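How to sort and care for mixed chopsticks

Many families have one drawer where all the chopsticks end up together. After some years the pairs are lost, the tips are different lengths, and before dinner somebody must search for two that match. 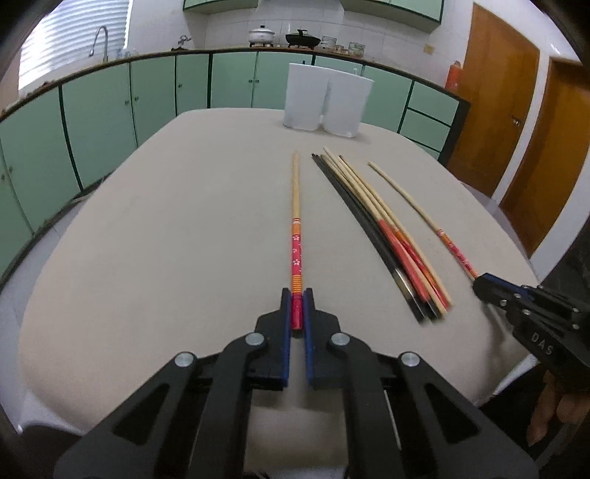 I do this work two times in a year, in March and again at the end of summer. It takes around 20 minutes. You need a clean table, a soft cloth, a small bowl of warm water with dish soap, and a little food-safe oil. I use the one from Hela, but any mineral oil for cutting boards is good.

Step 1. Empty the drawer

Put all chopsticks on the table with the tips in the same direction. Do not make pairs yet. Wipe the drawer and let it dry.

Step 2. Make the pairs

Start with the handles. Painted ones with flowers or colored rings are the easiest, so take these first. Then do the one-color handles, and leave the plain wooden and the black ones for last. Plain ones can look the same and still be different in length. Stand both on the table and compare the ends – a difference of 2 or 3 millimeters you will feel when you eat.

Step 3. Check the tips

Move your finger slowly along the thin part. If the wood is rough or has a crack, do not keep it for eating. I use such single sticks for plant support, or for mixing paint.

Step 4. Wash and oil

Wash each pair quickly by hand and dry it at once. Do not leave wood in water. Oil only bare wood that has no lacquer, and only a very thin layer. Wait until the next day before you use them.

Step 5. Put them back

Tie each pair with a small paper band or a soft rubber ring. My drawer has a narrow tray from Mustonen, and the pairs lie there side by side. Guest pairs go in the back.

Singles that look good can wait in a separate box. Sometimes the partner is found behind the stove.

Related articles
Oiling a cutting board step by step
Povon drawer dividers: how to measure first
Removing tea stains from cups
Storing wooden spoons in the Tedasard jar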